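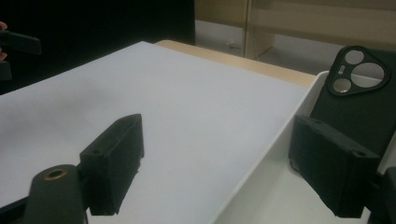 White paper on the wooden tabletop, next to the white tray

Tostora on Android: game stops in level "Wiltside" after the update, how to keep my save?

Posted in Mobile Games > Action and Shooters

Hello to all. I play Tostora on my phone since April and until now I had no big problems with it. After the last update the game closes itself every time I enter the Wiltside level. The loading bar goes to the end, I hear the music for one or two seconds, and then I am back on the home screen of the phone. There is no error message. All the levels before Wiltside work normally, and also the multiplayer works, only a little slower than before.

What I have tried already:
- I restarted the phone (many times)
- I put the graphics from High to Medium
- I closed all other apps
- I turned off the sound in the game, because I read somewhere that the music file can be the reason

I did not try to uninstall the game, because I am afraid to lose my progress. I have 900 gold keys and the second armor, and I play as a guest, without an account. The phone is a Nandel with Android 12, and it has 300 MB of free space. Can somebody tell me if it is possible to save the progress first? And is it maybe a problem of the free space? I also would like to know if I can go back to the older version of the game.

Thank you in advance, and excuse my long text.

Fikre

Darcy Lavoie
Same thing happened to me, I just deleted the game and installed it again and now it works fine. Wiltside is not even that good, wait till you see the one after it.

Sioned Wynne
Hello Fikre, please do not delete anything yet. When you play as a guest, your progress is kept only on the phone, and if you uninstall the game it goes away together with the keys and the armor. Darcy probably had an account connected.

First you should make an account. In the main menu touch the small gear, then Profile, then "Link guest progress". You write your email and a password, and after this you must wait until the cloud icon becomes green. On my phone it needed several minutes, and I had to keep the game open on the screen. If the icon stays gray, change from mobile data to Wi-Fi and touch it one more time.

About the space: yes, I think this is your problem. The Wiltside level unpacks extra files the first time you enter it, and on my phone they were 212 MB. You have 300, so on paper it is enough, but the phone likes to keep a part free for itself. Try to move some photos or videos away, then go to the Android settings, Apps, Tostora, Storage, and choose "Clear cache". Be careful to not touch "Clear data", this button is directly beside it and it deletes the guest save.

If it still closes, put the graphics on Low only for the first loading. After the level has opened one time you can put them back to Medium.

For the older version I would not try. Multiplayer asks for the newest one, and a save that was opened in the new version may not open in the old one.

Fikre
Thank you very much, Sioned. The cloud icon is green now. I deleted old videos and cleared the cache, and Wiltside opened on Low at the second try. On Medium it is still a little slow near the bridge - but I can play it. Darcy, thank you also, but I am happy that I waited with the deleting.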